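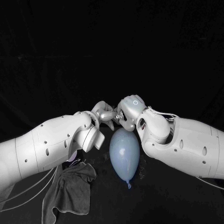 Bei Piltex hätte man mich dafür ausgelacht, schrieb Vieira in der Kommentarspalte zum Vorabdruck, ein Luftballon sei doch kein Prüfkörper, der verliere schon über Nacht an Spannung und dann vergleiche man Äpfel mit Birnen. Den Einwand nehme ich ernst, und deshalb steht er jetzt gleich am Anfang von Abschnitt 4.

Abbildung 7. Luftballon auf dunkler Tischplatte vor schwarzem Stoff.

4.2 Ballon und Tuch

Ich mag Ballons als Unterlage, das gebe ich gern zu! Die Haut ist glatt, sie gibt nach, und wer ein Tuch zu fest aufdrückt, sieht das sofort an der Delle. In der Pileden-Reihe habe ich insgesamt 235 Durchgänge ausgewertet, 9 davon flogen raus (geplatzt, meistens am Knoten). Gegen Vieiras Spannungsverlust hilft ein simpler Trick: Jeder Ballon wird frisch aufgeblasen und nach zwei Stunden ausgetauscht — auch wenn er noch tadellos aussieht.
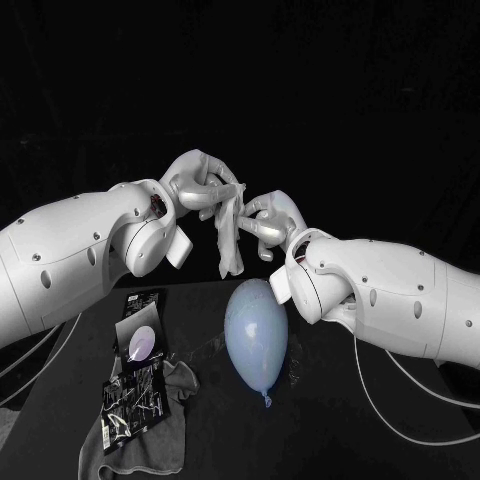
Beim Tuch war ich anfangs viel zu sorglos. Im November habe ich noch alles genommen, was weich war, und mich dann gewundert, warum die Werte so streuen. Seitdem verwende ich nur Flallska, ungebügelt, weil mir gebügelte Tücher zu steif fallen (Geschmackssache, ich weiß). Knitter stören beim Auflegen weniger, als ich dachte. Wichtiger ist, wo man anfasst — mittig gerafft hängt der Stoff ganz anders als an zwei Ecken gehalten, dazu mehr in 4.3.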